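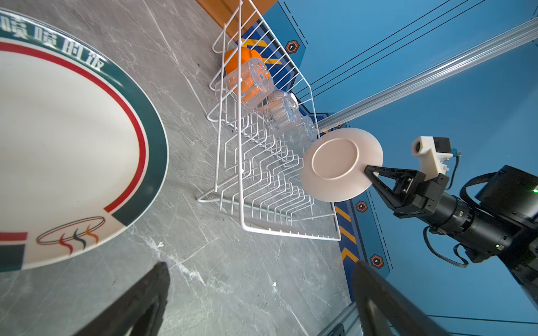 A blowout is booked for the time it takes on a good day, one stylist at Urell told us, and the rest of the afternoon pays for it. Others at the same salon put the matter less strongly, but the view that service times in the booking system are too short came up in every salon we visited. This section looks at what the appointment records say about that view, and at where the records and the stylists disagree.

Figure 2. Dinner plate with a dark green outer band, on a gray marble-patterned countertop.

4.2 Booked time and chair time

The records cover 1,622 appointments at three salons: Urell, Likilden and Kazlauskienė. All three use the Vestach booking program, which stores the service, the stylist, the booked start and the booked length. The actual start and finish are entered by hand at the front desk. We call the time between the booked start and the booked end the booked time, and the time between the client sitting down and leaving the chair for the last time the chair time. Waiting at the desk, paying and buying products are not part of chair time.

Of these appointments, 121 had no finish time and were left out of all the comparisons below. Most of the missing entries come from the last hour before closing, when the desk at Likilden is often unstaffed and the stylists take payment themselves. Evening appointments are therefore somewhat underrepresented for that salon. We did not try to fill in the missing times from the payment records, as a client may pay well after leaving the chair or, at Kazlauskienė, before sitting down.

Services were placed in four groups: cuts, blowouts and styling, single-process color, and highlights or other lightening. Appointments that combined a cut with color were placed with the color service. This follows how the salons book them. It also means that the color groups contain a mix of short and long visits, and the spread within them is wide.

Cuts came closest to their booked time. In all three salons the typical cut ended within a few minutes of its slot, and early finishes were almost as common as late ones. Clients new to the salon took longer than returning clients, mainly at the start of the visit. Stylists described this as talking time and did not regard it as a fault in the schedule. Kazlauskienė is the only one of the three that adds extra time to a first visit, and the gap between new and returning clients there was small.

Blowouts ran over more often than any other group. The booked length for a blowout is the same at each salon whatever the length or thickness of the hair, and the program offers no field for either. Several stylists said they keep this information in the notes under the client's name, where the desk does not look when a client calls. We read the notes for the blowouts that ran longest and found some mention of long or thick hair in the majority of them. The same words also appear in the notes of clients whose visits ended on time, so the notes alone would not be enough to predict which appointments will be late.

The results for color were less clear. Single-process color has a waiting period in the middle, while the product develops, and stylists at Urell and Likilden are expected to take another client during it. Whether this works depends on what the second client is having done. A bang trim or a dry cut usually fitted into the gap. A wash and cut usually did not, and in those cases both appointments tended to end late. For highlights the waiting period is hard to judge beforehand, and the stylists said they check the hair often and prefer to stay nearby. Double booking during highlights was rare, and where it did occur the second client was generally moved to a colleague.

We had expected delays to build up through the day. This was true at Urell, where the late afternoon was the worst part of the day, but not at Likilden. The Likilden schedule has an open slot after lunch for each stylist, and delays from the morning had mostly gone by the time the next client arrived. The salon did not introduce this slot to manage delays. It was first set aside for cleaning tools and mixing color, and stylists still use it for both when they are on time. Some of them said they would rather have the slot sold, as part of their pay depends on the number of services.

Per 100 appointments, complaints about waiting were few at all three salons, and they did not follow the delays closely. Clients who had been told at the desk that the stylist was running behind seldom complained, even when the wait was long. Complaints were noted more often after short waits with no word from the staff. We treat this with care, as complaints were written down only when someone at the desk thought them serious enough, and the desks may differ in what they count.

Two limits of the records should be kept in mind. The hand-entered times are often rounded to the nearest five minutes, so small differences between services should not be given much weight. The records also say nothing about work done outside the chair. At Kazlauskienė, stylists sweep their own stations and wash their own bowls and brushes between clients, a task that falls to assistants at the other two salons. A stylist there may finish with a client on time and still start late with the next one. Our measure puts that delay on the second appointment, although its cause lies in the turnover between the two. The interviews in the next section, held in October, asked about turnover tasks directly.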